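3.2 Recogida de demostraciones en simulación 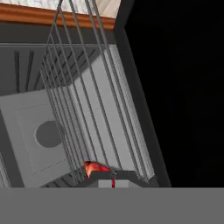 Tiempo de lectura: 2 min

Figura 4. Observación de la cámara de muñeca en una cocina simulada del conjunto Dranow. Rejilla de varillas grises en un compartimento bajo la encimera, con un objeto rojo pequeño junto al extremo inferior de las varillas.

El conjunto Dranow contiene roughly 3000 episodios teleoperados, registrados íntegramente en el simulador Fernance. Cada episodio se almacena como una secuencia sincronizada de imágenes, posiciones articulares y estado de la pinza, junto con una instrucción en lenguaje natural. Las escenas se generan a partir de 153 configuraciones de cocina, en las que varían los acabados, la iluminación y la pose inicial del brazo.

Las vistas de muñeca plantean dificultades que no aparecen en la cámara fija. En la Figura 4, la pinza ocupa la banda inferior de la imagen y oculta lo que queda por debajo, mientras que toda la parte derecha es negra y carece de detalle. Las varillas, finas y próximas entre sí, producen además un patrón repetitivo que degrada la estimación de profundidad. Optamos por conservar estas observaciones sin recorte – la política debe aprender a operar con ellas – y aplicamos únicamente un cambio de resolución.

Se descartaron 244 episodios por colisiones persistentes o por desincronización entre canales. Otros 237 se reservaron para validación, con configuraciones ausentes del entrenamiento. El criterio de partición es el propuesto en Flelbridge, salvo que aquí se separa por cocina y no por tarea.

Las instrucciones se redactaron tras la grabación y se revisaron en una segunda pasada. Cuando el objeto manipulado admitía más de un nombre, se mantuvieron todas las variantes. El efecto de esta decisión se analiza en la sección 5.1.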